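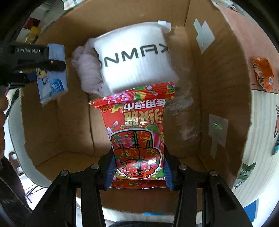
Hagedorn, 7.8.18

Start | Betriebe | Besuche | Termine | Archiv | Kontakt

Wir verwenden Cookies, um unsere Seite zu verbessern. Mit der weiteren Nutzung stimmen Sie dem zu. OK

Tag der offenen Tür im Packraum von Sido

Sido verschickt Haushaltswaren und Kleinteile in gemischten Kartons. Das Lager liegt am Ortsrand von Hagedorn in einer ehemaligen Möbelhalle, die Zufahrt geht über den Hof der Spedition nebenan. Parkplätze gab es genug, die Beschilderung hörte allerdings an der Einfahrt auf. Der Eingang für Besucher war hinten.

Die Halle hat 3.000 Quadratmeter, der größere Teil davon ist Regalfläche. Im Mai kam ein Anbau für die Rücksendungen dazu, den man durch eine Glasscheibe sehen, aber nicht betreten konnte. Die Führung dauerte nach Plan 51 Minuten und begann am Wareneingang. Dort wird nur umgeladen und gescannt, zu sehen gab es wenig.

Interessanter war der Packraum. Gepackt wird in schlichte braune Kartons, die offen vor einem stehen, die Klappen nach außen gebogen. Ein großer Teil der Ware ist weich und leicht: Päckchen in knisternder Folie, viele davon chinesisch beschriftet. Auffällig war ein roter Beutel mit rosa Pfingstrosen und weißen Blüten, auf dem in einem umrandeten Feld mit »OPEN« gezeichnet ist, wie man ihn aufmacht. Im selben Karton lag schon eine weiße Rolle mit dem schwarzen Aufdruck ONMAX, die Oberfläche leicht gesteppt. Solche Zusammenstellungen sind hier normal. Das Sortiment läuft intern unter dem Namen Nindari und umfasst derzeit 91 Artikel.

Eine feste Packordnung gibt es, sie hängt als Blatt an der Wand: Festes und Rundes zuerst und an den Rand, Folienpäckchen in die Lücken, Textilien zum Schluss oder dort, wo sonst etwas rollt. Im Alltag wird davon abgewichen, wenn ein Artikel später aus dem Regal kommt. Extra Füllmaterial wird nur bei Glas verwendet. Besucher durften an einem Tisch selbst einen Karton zusammenstellen — das war der Teil der Führung, bei dem am meisten gefragt wurde. Ich habe zu viel auf eine Seite gelegt und musste wieder ausräumen.

Ein Teil der Kartons wird mehrfach benutzt. An einem Karton hingen oben am Rand noch ausgefranste Reste von leuchtend blauem Klebeband. Darin lagen ein flauschiges Knäuel Stoff in hellem Graulila und ein weißer Stoffbeutel mit großen schwarzen Buchstaben, dazu kam eine hellblaue Packung mit blassen Wolken und einer gelben Sternfigur. Auf ihr steht 4包X20片, also vier Päckchen zu je zwanzig Blatt. Weiche Packungen wie diese geben in der Mitte nach, wenn man sie seitlich fasst, und passen deshalb auch in schmale Lücken.
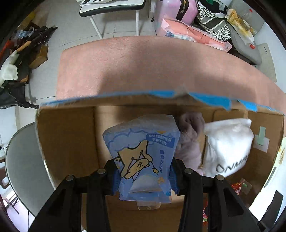
Versand und zweiter Standort

Verschlossen wird an einem eigenen Platz am Ende des Raums. Bei der Führung lief nur einer der 2 Bandabroller, der andere wartete auf eine neue Klinge. Die fertigen Sendungen gehen zuerst nach Valtulel und werden dort auf die Touren verteilt. Über den Standort in Valtulel war nicht viel zu erfahren, besichtigen kann man ihn bisher nicht.

Zum Schluss gab es Kaffee und Streuselkuchen in der Kantine. An der Tür lag eine Artikelliste zum Mitnehmen, leider ohne Preise. Wer hingehen will, sollte geschlossene Schuhe anziehen und eine Jacke mitbringen, im Packraum zieht es vom Tor her.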